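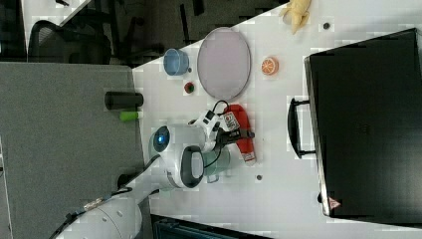 Fergal Hanrahan prüft seit acht Jahren Estriche, zuletzt für das Ingenieurbüro Plemska. Sein Thema ist die Restfeuchte, über die auf Baustellen gern gestritten wird.

»Das elektronische Messgerät liefert eine Vorprüfung, mehr nicht«, sagt er. Maßgeblich bleibe die CM-Messung mit Calciumcarbid. Die Probe werde über die volle Estrichdicke entnommen, zerkleinert und sofort eingewogen. »Wer das Material offen liegen lässt, misst zu niedrig.«

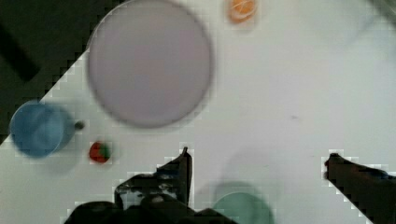
Heft 2, Seite 5

Beim Umbau in Lano betraf das eine Fläche von 1.844 Quadratmetern. Der Bodenleger wollte im Februar beginnen, Hanrahan verweigerte die Freigabe. »Die Heizkreise waren nicht vollständig hochgefahren, im Protokoll fehlten zwei Tage.« Die Messstellen waren zudem nicht markiert, sodass vor jeder Entnahme die Rohrlage geklärt werden musste.

Von Trocknungsbeschleunigern hält er wenig, solange der Hersteller keine eigenen Grenzwerte nennt. »Dann gilt der übliche Wert, und der Zeitgewinn steht nur im Angebot.« Die Protokolle bewahrt er bis zum Ende der Gewährleistung auf.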